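Student Project Report: Small Packaging, Big Waste?
Submitted 05/10/2021
Supervisor: Gilles Caron

Why we picked this

Everybody in the group had a drawer full of half used travel bottles. Shampoo, lotion, hand gel. So the question was simple – do people finish the small sizes, and do they know what to do with the parts after? We only looked at students in the Carré and Skundton dorms. No funding, free survey tool, paper copies for people who hate links.

Method

Survey went out in April. 214 students got it, 133 answered. Ten questions, mostly yes/no, two open ones at the end. We also asked the dorm office for the recycling log but only got totals, so that part is thin. Two answers were blank after question three, kept them in anyway. 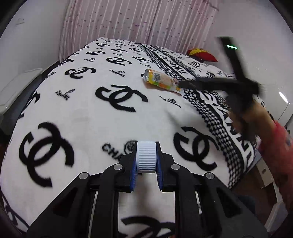 Caps were the biggest headache in the whole survey. People know bottles go in the blue bin, fine, but half the open answers were some version of "do I leave the lid on??" The Huno collection leaflet says leave it on, the poster in the Skundton laundry room says take it off, so no wonder. A white cap with fine ribs around its body, like the one in the photo, is small, and small loose pieces were what people told us they just throw in the trash. Several also wrote that they collect lids in a jar and then never do anything with the jar. We should of asked about pump tops too but forgot.

What people buy

Mostly they buy for trips and then keep it. Price came up less than we thought. One student wrote that she buys minis to test a scent before paying for the full size, and that seems like a fair use to us. Others get them free as gifts or samples. Brand didnt matter much except for perfume and skin care, where people were picky and also kept the empty bottle because it looked nice.
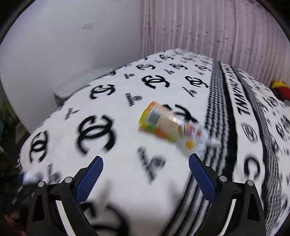
Fig. 2. Small bottle on a logo-print blanket.

Refilling

We tried a refill table in the Carré lobby, with soap from Prornudel. Budget was 100 dollars, all spent. Turnout ok the first night, bad the second – exam week, our mistake. Main complaint was the funnel. Narrow necks are a pain and soap went everywhere.

Problems

Sample is small and only dorm students. Question six was worded badly (two questions in one), so results from it are left out. Recycling total of 1,730 items covers both dorms and all plastics, can't be split by size.

Next steps

Fix question six. Ask the dorm office to change the Skundton poster so it matches the leaflet. Wider funnels if the refill table runs again. Raw answers are in the shared folder, ask Gilles for acess.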